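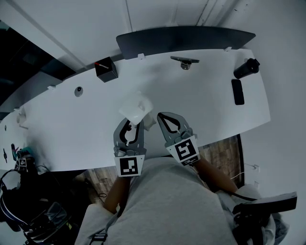 Residents' Bulletin > Buildings and Services > Hot water

News | Repairs | Meter readings | Contacts | Archive

Last updated: September

HOT WATER CIRCULATION AT MURNMONT: RESULTS OF THE SUMMER BALANCING WORK

The domestic hot water system at Murnmont was rebalanced over the summer. This item sets out what was changed, what the readings show so far, and what residents on the upper floors should expect once the heating season starts. The short notice put up in the lifts covered access times only.

Background

Hot water is made in the basement plant room and sent up the building through 4 risers. Each riser has a flow pipe and a smaller return pipe. A pump keeps water moving round the loop day and night so that a tap on any floor draws hot water within a short time of being opened. Without that movement the water in the riser cools, and the first person up in the morning runs a good deal of it down the drain.

The loop only works if each riser gets its proper share of the flow. Water takes the easiest path, and on our layout the easiest path is the east riser, which stands closest to the pump. The original valves on the returns were set by hand when the building was handed over. Several have been opened or closed since then during repairs, with no record kept of where they started. By last winter the east riser was taking far more than it needed and the west riser was starved. Complaints of lukewarm water came almost entirely from flats on the west side, most of them before 7 am.

Raising the temperature at the cylinders was tried in February. It made the east side hotter and did very little for the west, and the setting was put back.

What was done

Zullberg, who hold the maintenance contract, replaced the manual valves on all the returns with thermostatic balancing valves. A valve of this type senses the temperature of the water passing through it and closes down as that temperature rises. A riser that is already hot is throttled, and the flow it gives up goes to the others. The valves need no wiring and no power supply.

The circulation pump was kept. It was stripped, cleaned and put back with new seals. Its speed setting was lowered by one step after the valves had settled, as the system no longer needs to be pushed so hard to get water to the far end. The strainer ahead of the pump was partly blocked with scale and has been added to the list of items opened at each service.

Missing lagging in the riser cupboards was made good where the fitters could reach it. Two lengths behind the west stair remain bare. They sit behind a boxed section that carries other services, and opening it has been left until the stair is next decorated.

Cylinders are held at 65 degrees, as before. The returns are set lower than this but above the level needed for control of legionella, and the valves have a bypass position which opens them fully for a heat flush. The flush will be done at night and notice will be given each time. Please do not draw hot water from the bath or shower during a flush, even for a short period. The mixing valves fitted under most baths limit the temperature, but some older kitchens have none.

Readings

Return temperatures were logged on every riser for two weeks before the work and for two weeks after it. Before, the west return was well below the east at all hours and fell further overnight. After, the four returns track each other closely, with the west still slightly the coolest — it has the longest run and the bare lengths mentioned above.

Gas used by the hot water boilers is metered separately from the heating. The first full month after the work came to 2,694 cubic metres. We are not quoting a saving against the same month last year. Occupancy was different, one boiler was off for part of that month, and a single reading in warm weather proves little. A proper comparison will be given after the winter quarter, corrected for the incoming mains temperature where we have it.

Mellau and Pirzada blocks

The two smaller blocks have their own plant and were not part of this work. Mellau has a single riser and no balancing problem. Reports of slow hot water there have been traced in most cases to long dead legs inside the flats, where a kitchen has been moved away from the riser during refitting. Circulation in the riser cannot help with this. Anyone planning to move a sink should ask for the pipe route drawing first.

Pirzada has the same type of manual valve that was taken out at Murnmont, though the layout is more even and the spread between risers is small. A survey is planned for the spring. Until then the valves have been tagged with their present positions and should not be touched by anyone other than the contractor — this includes plumbers working privately for residents.

What to report

Some noise from the new valves was expected in the first days as air cleared. It should now have stopped. Please report any steady hiss or ticking from a riser cupboard, giving the floor and the side of the building.

If hot water is slow, run the kitchen tap fully open before using any other and note the time taken for it to come hot. Do this once in the early morning and once in the evening, and send both times in with the flat number. A fault at one tap only is usually a cartridge or a blocked flexible hose and is for the resident to put right. A fault at every tap is ours.

Riser cupboards must be kept clear. Items stored against the doors delayed the work on 2 floors.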